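2059번의 설거지, 로봇은 무엇을 배웠나

Duteo가 9월에 내놓은 자료의 첫 줄은 숫자다. 원격 조종으로 모은 주방 시연 2059건. 발표 자리에서도, 그 뒤에 돌린 메일에서도 이 숫자가 가장 큰 글씨였다. 지난 호를 읽고 "이번에는 진짜 아니냐"고 묻는 독자가 여럿이라 자료를 처음부터 끝까지 읽었다. 미리 말해 두면, 나는 아직 설득되지 않았다.

방식 자체는 새롭지 않다. 사람이 조종 장치를 잡고 로봇 팔을 움직이면 관절 각도와 카메라 영상이 함께 기록되고, 모델은 그 기록을 흉내 낸다. Kimport가 물류 쪽에서 하던 것과 뼈대가 같다. 달라진 것은 작업장이 창고에서 부엌으로 옮겨 왔다는 점이다. 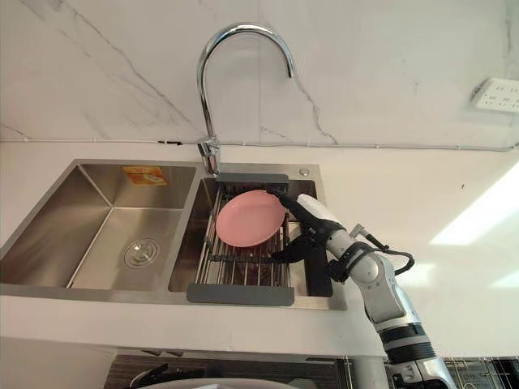

시연 한 건의 길이와 난이도를 따로 적지 않은 점부터 걸린다. 2059건이라고 해도 무엇을 몇 번 했는지 모르면 평가할 방법이 없다. 싱크대 작업만 봐도 그렇다. 건조대에 그릇이라고는 둥근 분홍 접시 하나이고, 옆의 큰 개수대는 비어 있다. 저녁을 먹고 난 우리 집 싱크대에는 국그릇과 냄비 뚜껑과 젓가락이 한데 엉켜 있다. 접시 한 장의 테두리에 손가락을 대는 동작을 잘 배운 모델이 그 더미 앞에서 무엇을 할지, 자료에는 한 줄도 없다.

성공률을 세는 방법도 모호하다. 본문에는 1360건을 학습에 썼다고 되어 있는데, 나머지를 왜 뺐는지는 설명하지 않는다. 조종하던 사람이 접시를 떨어뜨려서 뺐는지, 녹화가 끊겨서 뺐는지, 그냥 시험용으로 떼어 두었는지에 따라 이야기가 완전히 달라진다. 문의 메일을 보냈더니 "내부 품질 기준에 따른 것"이라는 답이 왔다. 그 기준을 보여 달라는 두 번째 메일에는 아직 답이 없다.

손목 카메라를 강조한 대목은 읽을 만했다. 머리 쪽 시점만으로는 손가락과 물체가 닿는 순간이 팔에 가려지기 쉽고, 손목에서 본 영상이 그 빈틈을 메워 준다는 주장이다. 맞는 말이다. 다만 손목 카메라는 팔이 도는 대로 같이 돌기 때문에 작업과 상관없는 것도 잔뜩 들어온다. 창밖의 나무를 보고 접시 놓을 자리를 배우는 모델이 나오지 말라는 법이 없다.

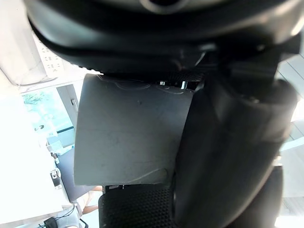
손목 쪽 카메라의 시야. 그리퍼 너머로 창문과 사람의 팔 일부가 보인다.

Grovholm은 작년에 비슷한 문제를 겪고 배경을 지우는 전처리를 넣었다. 결과가 좋았다고 했지만 비교 실험은 공개하지 않았다. Duteo는 반대로 배경을 그대로 두는 편이 현실에 가깝다고 본다. 둘 중 누가 맞는지는 부엌을 바꿔 보면 금방 나올 텐데, 두 회사 모두 부엌을 바꾼 결과가 없다. 같은 싱크대, 같은 수도꼭지, 같은 조명에서 잰 숫자끼리 비교하고 있는 셈이다.

사람이 조종하는 속도도 따져 볼 문제다. 원격 조종을 해 본 사람은 알겠지만 익숙해지기 전까지는 손이 자꾸 먼저 나가고, 로봇은 한 박자 뒤에 따라온다. 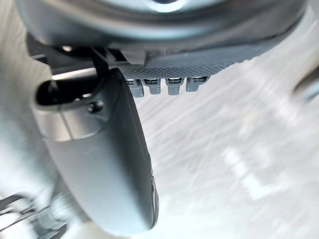

그래서 숙련된 조종자의 시연과 첫날 조종자의 시연은 같은 자료라고 부르기 어렵다. 서두르다 멈추고 다시 맞추는 습관까지 모델이 고스란히 물려받는다. Costa의 공개 자료는 조종자별로 표시를 나눠 두어서 외부에서도 걸러 볼 수 있었다. Duteo 자료에는 그런 항목이 없다. 조종자가 모두 2명이라는 말이 각주에 한 번 나올 뿐이다.

가격 이야기도 조금 이르다. 발표 자료 끝에는 가정용 보급 계획이 붙어 있는데, 시연을 2000건 넘게 모으는 데 든 인건비는 어디에도 잡혀 있지 않다. 집집마다 부엌이 다르니 현장에서 추가 시연이 필요하다면 그 비용은 누가 내는가. 사용자가 직접 가르치면 된다는 답을 예상하지만, 설거지가 싫어서 로봇을 산 사람에게 저녁마다 조종 장치를 쥐여 주겠다는 계획을 나는 믿기 어렵다.

다음 자료에서 보고 싶은 것은 처음 보는 부엌에서 잰 성공률, 제외한 시연의 사유, 조종자별 구분이다. 답이 오면 다음 호에 싣겠다.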